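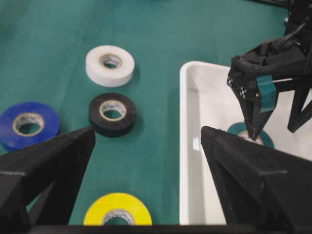

Cirillo folding rebounder: six months of kicking balls at it

Posted 13/09/2025 in Training kit

I bought the Cirillo rebounder in March, when our pitch at Sonutbridge was still half mud and I'd got fed up with thumping a ball against the garage door (so had next door, to be fair). I play left back for a vets' side, badly, and I help with the under-12s when my knees let me. So this has had two sorts of use: me on my own trying to sort out my first touch, and a gang of children trying to kill it.

If you've not had one before, it's a steel frame with a net stretched across it on bungee loops. You pass the ball in, it comes back. The Cirillo has a net on both faces, which was the thing that sold it to me, and the angle changes with a pin on each leg. It cost me a shade under £200 with delivery. There are plenty of cheaper ones about and I've owned two of them, both now at the tip.

Putting it together

The box is heavy! Get someone to help you in with it. The frame goes together quickly enough, and the poles are numbered with stickers that make sense, but threading the bungees is a proper faff. The instructions want you to work round from one corner and I'd ignore that completely. Do the four corners first, then the middle of each side, then fill in. I did it their way and ended up with one side so tight I couldn't get the last loops on, and had to undo the lot while my tea went cold.

There's one spare bungee in the bag. One! I've needed three.

How it plays

Really nicely, this is where the money's gone. On the steep setting a firm side-foot pass comes back along the floor at a decent lick and, more to the point, it comes back straight. My old one used to send everything off to the right and I'd spend half the session fetching it out of the hedge. The flatter setting lobs the ball up at you for chest and thigh control, and if you give it a good whack it'll go over your head, so mind what's behind you.

What it's not much good for is shooting. They say on the box that it takes full-power shots, and I suppose it does in the sense that it hasn't snapped, but the whole thing hops backwards on grass and you have to keep dragging it forward again. The pegs supplied are thin little things. I swapped them for some old tent pegs and that's helped a lot. On the 3G at Vululholm you can't peg it at all, obviously, and there I lay a couple of sandbags across the back bar.

With the kids

Two nets means two queues, and two queues means less standing about and less pushing. We do a simple one where they pass in, take the return across the body and dribble out round a cone, and 13 of them can get through it at a good pace without anybody sulking. The smaller ones struggle to hit it hard enough on the flatter angle, so I leave it steep for them. Goalkeepers love it. Ours would have it to herself all night if we let her, with somebody throwing the ball past her into the net so she has to turn and react.

Folding it up is fine, a couple of minutes, though watch your fingers on the centre hinge. I've caught mine twice and used some very unsuitable language for a junior session. It goes in the back of my hatchback with the seats down. It does not go in with the seats up, whatever the website says.

Wear and tear

The net's held up well, no holes at all, and it's been left out in the rain more than it should have been. The paint's another matter, it's flaking round the leg joints and there's a bit of rust starting on one foot. The foam sleeve on the top bar split after a month, and Cirillo's answer when I emailed was to offer me a new one for £30, plus postage. For foam! I've lived without it.

One of the angle pins has gone a bit sloppy too. It still holds, but I check it before the kids start.

Would I buy it again?

Yes, I think so, at that price and mostly for the two-sided net. If you're only after something for one child in a small garden I'd go for a smaller single-sided one and spend the difference on a few decent balls. A friend at Flaninbridge has the big club version and swears by it, but it needs a trailer.

Four out of five from me. It'd be four and a half with proper pegs in the box.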